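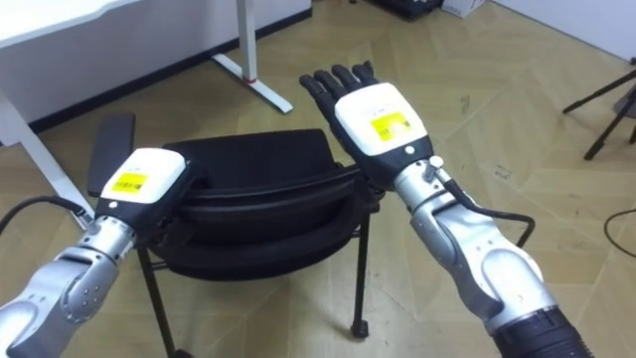

One reader wrote in to say that her charity's thank-you letters go out late every spring, and asked whether a kitchen table is a workable place to prepare them. It is, given a fixed order of work.

## Mailing donor letters from home

- Sort the gift list by postal code before printing. Re-sorting sealed envelopes takes longer than the printing did.
- Print in batches of 20. Check the name and gift amount on the first and last letter of each batch against the list.
- Fold a full batch, then stuff it. Keep folded and flat sheets at opposite ends of the table.
- Seal with a damp sponge in a saucer. Replace the water when it turns cloudy.
- Weigh one finished envelope on a kitchen scale. A reply card and a second sheet can move it into the next postage step.
- Store leftover letterhead flat, in its wrapper, away from the stove and sink.

The Mersha food pantry appeal, 61 letters with reply cards, took 2 people one Friday evening. Allow over 6 spare envelopes for misprints.

Log each returned letter by donor name and correct the address in the list the same day.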